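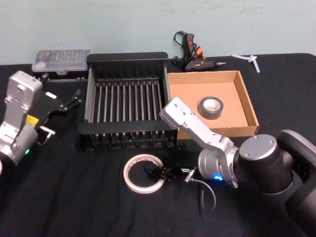

Müzeyyen Aksoy

To: Kadir Çetinkaya, Bozkurt Small Grants
Second report on the Irnus repair room, period until the end of August

Dear Kadir,

In your last letter you asked how the work table is arranged now and what is left from the 800 euros. I will begin with the table, as most of the work in this period went there.

The black cloth stays. In the spring we had a discussion about changing it for a rubber mat, but small screws do not roll so far on cloth, and the people who come in the evening prefer it. It does not lie very flat and I have stopped trying to iron it. The black dish rack has its place in the middle of the table, with the back panel to the wall. We want to use it for things which must stand on their side, for example cutting boards, thin covers and the instruction booklets. I had asked Farnerer for a price on a proper file stand, and for that money we could have a dish rack for each table.

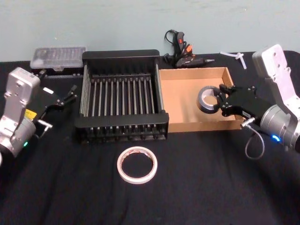
Tape was the second point on your list. The rule is now that black duct tape goes in the cardboard box to the right of the rack, and is not left on the window sill or in somebody's bag. In the first period we bought tape three times and found the old rolls later. I would like to keep the box open, so that a person can see what is inside without lifting anything. If cardboard becomes too weak for daily use I will ask for a plastic one, but for the moment I do not see the need.
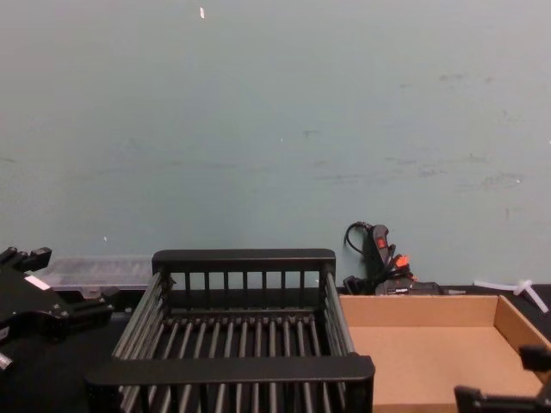

For the glue gun I do not have a good solution yet. It leans on the wall behind the cardboard, and the cord takes more room than the tool. Drovance has offered us a wall holder, but it needs two holes and I am waiting for an answer from the owner of the building. The same question concerns the paint. The wall has smudges and streaks, and I would prefer to drill first and paint after, in order not to do it two times.
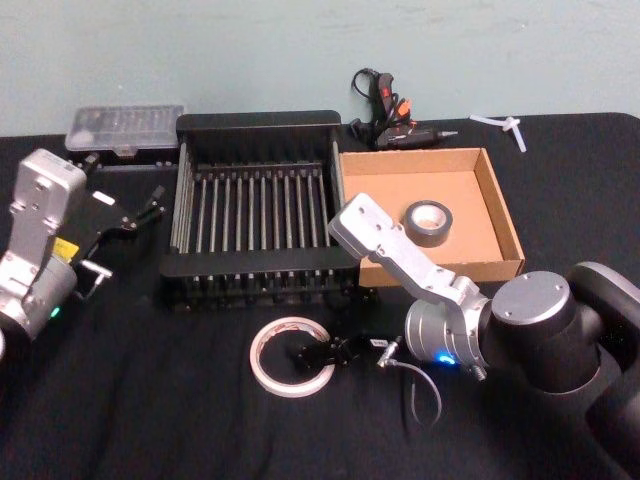
Small parts should be kept in the clear case with the compartments, at the back on the left side. I ask everybody to close the lid before they go home. A label for each compartment is planned and I have written half of them.

About the money: 31 euros are left, and I would like to keep them for glue sticks and labels. The receipts are in the blue folder and I can send copies when you need them. Please tell me also if the next report can be shorter than this one.

With kind regards,
Müzeyyen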